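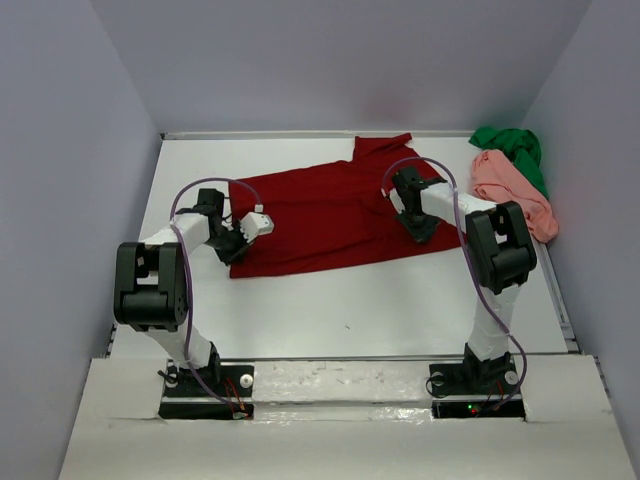 A red T-shirt laid out on the table, two more garments in the far corner

Drivbridge Shops and Trades: your questions

Page last changed Fri 12 January

I get a lot of emails through this site (keep them coming!) and the same handful of questions turn up again and again, so I've put my replies in one place. If yours isn't covered, the contact form is at the foot of every page. I'm slow but I do get there.

What is this site for?

It's a history of the shops, workshops, pubs and market stalls of Drivbridge, street by street and door by door. I started with the High Street and thought I'd be finished by September. That was a good few Septembers ago and I've only recently crossed the river. Each building has its own page, with the names of the businesses that traded there, what they sold, and anything people remember about them. Some pages are long and some are a single line saying "butcher, before the war", and I'd love help with that second sort.

How far back do you go?

The market had its charter in 1330, and I do have a short page about that, mostly because people kept asking. The door-by-door pages really begin with the first trade directory that bothered to give street numbers. Before that you get "Jn. Smith, cordwainer, High St" and it's anyone's guess which end he was at. I've marked my guesses with a question mark. Please don't copy them into your family tree without the question mark!

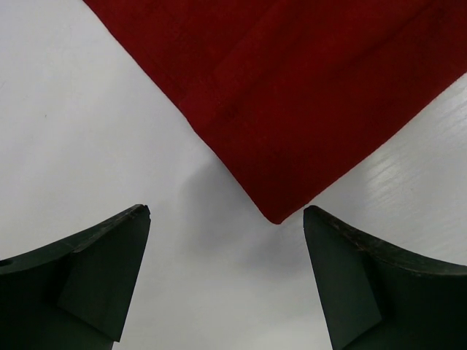

Red cloth on a white tabletop, two dark gripper fingers below it

My gran worked in a shop in Drivbridge but I don't know which one. Can you find her?

Sometimes. Staff hardly ever appear in directories, only owners, so I need something else to go on. The best clues are the silly ones. One lady remembered only that her gran came home smelling of paraffin and that there was a step down as you went in, and that was enough to pin it to the ironmonger's on the corner of Tanpit Lane, which is the only shop on that side with a step going down. Tell me about the floor, the smell, what was next door, which way she walked home. Those things stick in families long after the name has gone.

Wedding notices in the old newspapers are worth a look too. They liked to say which firm had given the bride a present. If it says "a canteen of cutlery from her colleagues at Zabala's" then there's your answer.

Was Zabala's a real name or just a shop name?

This must be the question I'm asked most. Zabala's was the draper's at 77 High Street, the one with the curved glass windows and the overhead wires that whizzed your change across the ceiling. The name over the door was certainly Zabala, and the first directory entry has it spelt like that, but I haven't found a family of that name living in the town. My own theory is that the business was bought as a going concern from somewhere on the coast and the name came with it. I've been told very firmly by two different readers that this is nonsense, and they don't agree with each other either, so I've put all three versions on the page.

The building is still there. Look up above the phone shop sign and you can see where the letters used to be fixed.

What happened to the Fletora?

The Fletora started out as a skating rink, then became a dance hall, then a carpet warehouse, and came down when they widened the road. I've been sent lots of memories of the dance hall years and almost nothing about the skating. If anyone in your family skated there, or worked on the boots, or fell over and broke something, I want to hear about it.

People often ask me where it stood. Go to the roundabout by the bus station and stand with your back to the chemist. The dance floor would have been across what is now the slip road and the little triangle of grass with the bench.

Do you cover Olteck?

A bit. Olteck made sewing machine parts and later on small springs, and it was a works and not a shop, so strictly speaking it's outside what I set out to do. But it had a trade counter on Mill Road where you could walk in and buy needles and bobbins, and I decided that counted as a shop. (My site, my rules.) The trade counter page has grown and grown, and now has a list of foremen, a plan of the ground floor drawn from memory, and a long argument about what colour the delivery vans were. Green, I say. Dark green.

If you're after employment records I'm afraid I don't hold any. As far as I know the wages books went in a skip when the works closed, though I live in hope that somebody climbed in after them. 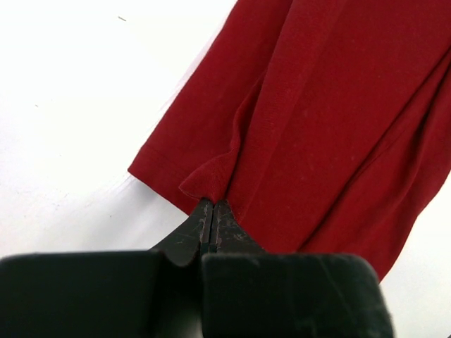 Red knit fabric with a stitched hem

Why is my street missing?

Because I haven't got to it yet, probably. I do them in the order I can get hold of the maps and directories, and I like to walk each street at least twice before I publish anything — once on each pavement, as you see quite different things. Roofs and chimneys from one side, doorsteps and cellar gratings from the other.

Streets with no shops at all get left out, but there are fewer of those than you'd think. Front-room shops were everywhere. Somebody's aunt sold sweets and firelighters through the window for years and never troubled the directory people. If you know of one, write in, even if you can't give me a number.

You've got something wrong. How do I tell you?

Nicely, please! But do tell me. I'd much sooner have it right. The most helpful thing is to say which page it's on, what it says now, what it should say, and how you know. "I lived there" is a perfectly good way of knowing. So is "my mum says", though I might ask a few more questions about that one.

Where two people remember a thing differently and there's no paper to settle it, I put both. I had to do this for the fish shop on Weir Street, which according to my readers moved across the road, burnt down, or never moved at all. The rate books show it on the even side and then the odd side, so I lean towards the first, but the fire people are very sure of themselves.

Can I send you old bills, bags and adverts?

Yes please, I love a paper bag. Billheads are a treat too, as they often carry a drawing of the shopfront (usually a good deal grander than it ever was) and a line saying when the firm was founded. Be careful with that line. Founders' dates have a habit of getting earlier as a business gets older. One grocer gained twenty years between two bills I've been sent.

A scan is fine if you'd like to keep the original, and I'd always suggest you do keep it. Lay the thing flat, don't use the automatic colour setting, and scan the back as well. The back is where people did their sums and wrote their shopping, and I've dated more than one bill from the price of bacon.

Please don't post me anything precious without asking first. My letterbox is narrow and the dog is keen.

Can I use what's on the site for a school project or a talk?

Help yourself. Just say where you got it. If it's for a book or anything being sold, drop me a line first, as some of the memories were given to me on the understanding that they'd stay here, and I need to check with the people who sent them.

Is there a printed version?

There's a booklet of the High Street pages, price £4, from the library desk and the post office on Bridge Street. It's a couple of years behind the website now and has a howler on the page about the saddler's, where I've put him on the wrong side of the church. I've corrected it by hand in the copies I could get at.

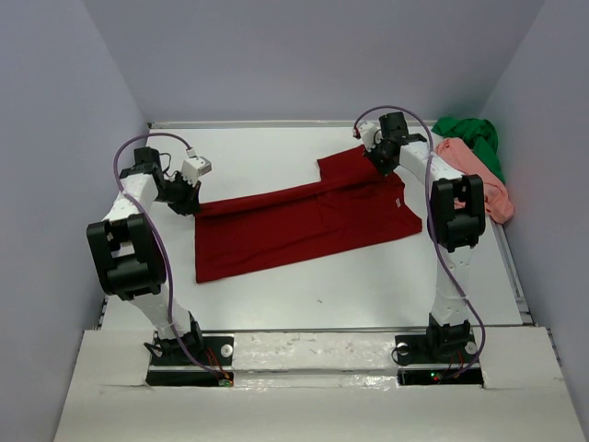

I keep being asked if there'll be a second booklet covering the Mill Road end, and I'd like there to be, but I want to sort out the numbering first. Mill Road was renumbered at least once, possibly twice, and until I know which, every shop past the chapel could be three doors out. It's driving me up the wall a bit. If you have deeds for any house between the chapel and the old tram shed, even a dull one, a note of the old number would make my week.

Do you do guided walks?

Now and then, when the weather's decent. They start at the market cross, finish near the Olteck gates and take most of a morning, with a stop for tea. It's pavement all the way apart from the cobbles in Tanpit Lane, which are rotten for wheels, so say if you'd like to go round by the bank and I'll meet you at the other end. Parking is hopeless on market days. The number 19 bus stops right by the cross.

Which shop would you go back and visit, if you could?

Someone asked me this after a talk and I dithered so long they went to get a biscuit. I think it would have to be the seedsman's next to the Corn Hall. By all accounts there were drawers from floor to ceiling, and a cat, and scales so fine that they shut the door before weighing out the lobelia. I've got the bill for the drawers. I've never found out what became of them, so if you've a chest at home with "Savoy, late" painted on the front, please get in touch.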